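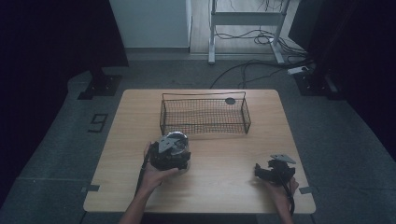

Cakcombe open day, two-handed gripper demo

tinsnip
Went through in November. Visitors held a gripper in each hand and worked at a table with a wire mesh basket. Somora wants 2,000 recordings for Perkosix. I got 4 done. The cables pull on the wrist.

ohmslaw8
Cable drag is minor. My complaint is the finger pads. Look at the edges.

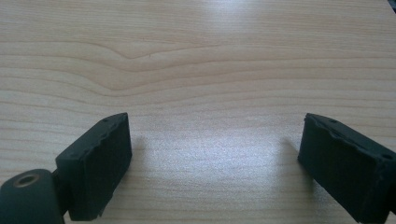 Posted in: Bite Club, Grippers and End Effectors

ohmslaw8
Both pads are ragged. Grip force will vary between recordings.

varnish_q
Disagree. Soft pads hide a lot of that. Glare on the tabletop would worry me more if the finger cameras do the tracking.

tinsnip
The staff member at my table said pads get swapped after 8 hours of use. Didn't ask about glare.

ohmslaw8
8 is too long for foam, if it is foam. We change ours at 2.

varnish_q
Different load. You're lifting castings.

tinsnip
Can measure pad thickness if they run the afternoon session again. Anyone got a spare gauge?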